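Rolling Shirts for the Laundry Basket: Is It Worth It?

I have read a lot of laundry advice and I distrust most of it. Rolling is supposed to save space, prevent wrinkles and change your life. It does save a little space. Rowena Padilla talked me into trying it one Wednesday, and I've kept doing it for gym shirts and not much else.

What you need: a basket with straight sides and a flat spot beside the washer. I paid 18 dollars for an organizer insert from Clotberg and took it out after a week. The basket stands up fine without it.

Step 1. Put the basket where you can see into it

Next to the washer is fine. If your floor is uneven, set the basket on a board so it doesn't rock.

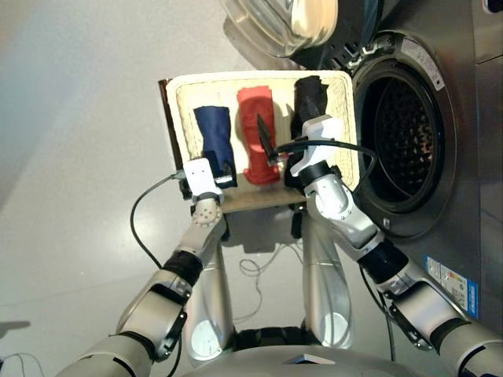
Navy, red and black, standing along the back wall of the basket.

Step 2. Check that the shirt is really dry

Feel the seams and the hem, the last places to dry on anything I own. A damp shirt rolled tight will smell by morning, whatever the detergent bottle promises.

Step 3. Shake it out and pick off the lint

Dark mesh shows every speck. Give the shirt two hard shakes, then go over it with your hand. I have tried the sticky rollers - they work, but so does a strip of packing tape.
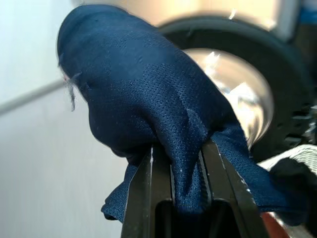 Pull any loose threads to the outside and snip them. Don't yank, especially on a perforated knit, or you may get a run. Otis Begay swears you can work a snag back through with a needle. I've ruined two shirts that way.

Step 4. Fold in thirds, then roll

Lay the shirt face down and fold both sides to the middle, sleeves included. Roll from the hem toward the collar, snug but not strangled. The roll should be shorter than the basket is deep. If it flops over, your folds are too wide.

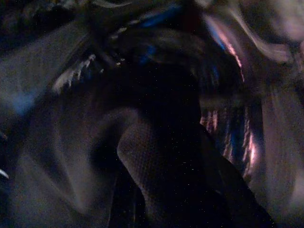 Step 5. Stand the rolls up

Start against the back wall and work sideways. Leave room to get your fingers around each one. With only a few shirts they will lean, and I let them.

Does it prevent wrinkles? On stretchy shirts, mostly. On cotton I saw no difference, and button-downs came out worse. Those still go on hangers.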